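Orkden Residents' Association
Building Services Group
Minutes of the meeting held 9th May in the ground floor meeting room, Vaughan House

1. Minutes of the last meeting
Agreed as a correct record. The repair to the dryer vent, carried over from December, is done and comes off the list.

2. Laundry service: can any of it be done by machine?
The group was asked in December to find out whether a machine could take over part of the linen service, and if so which part. The service handled 1258 items last quarter. Of these, 781 were flat pieces such as sheets and pillowcases. The rest were blankets, bedspreads and clothing.

Washing and drying already run without anyone standing by. The hours go into what comes after: taking things out, finding the corners, folding, and getting the pile to the right door. The group therefore looked at handling only.

Virnier offers a folding machine for flat pieces. A person has to clip each piece on by two corners, and it takes nothing thicker than a sheet. Members who saw the demonstration thought the folding was neat and the feeding slow. One member had timed herself at the table and did not think she would lose to it by much.

Imau works on grippers for soft goods and sent material on blankets. The discussion kept coming back to the same point – a blanket has no fixed shape. Bunched up, it hides its own edges, and the hem may be on the far side or folded under. A person feels for the corner without thinking about it. A machine has to find it first.

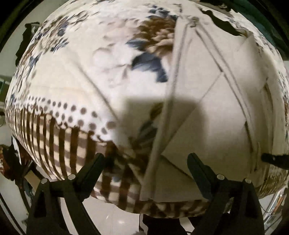
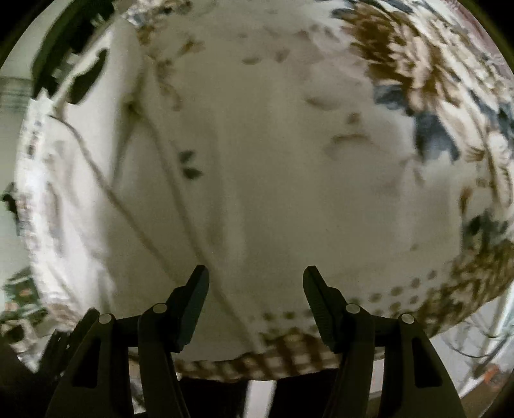
Floral print blanket and gripper fingers, both views.

Points raised in discussion:

Picking up a blanket and folding a blanket should be treated as separate jobs. The first looks much closer than the second.

A pattern with a clear border might make the edge easier to find. Against that, most residents' blankets are plain, and the group would not ask anyone to buy new ones.

It was asked who puts things right if a machine drops a load in the hallway overnight. Neither supplier's papers cover this.

Several members said they would be glad of a machine that only carried folded piles upstairs. It was noted that the elevator doors would need work before that could be looked at.

Agreed: no purchase this year. Blankets and clothing stay with the laundry staff. The secretary is to ask Virnier for a trial on flat pieces only, and to ask Imau what its gripper can do with a blanket from start to finish, with no one helping.

3. Hours of the laundry room
Staff asked for the room to close to residents at 21:00. Agreed, with a notice to go on the door. The request for a second folding table was put off until the cost is known.

4. Any other business
The left-hand washer is still leaving soap in the drawer. Secretary to call the service firm.

Next meeting: to be set once Virnier has replied.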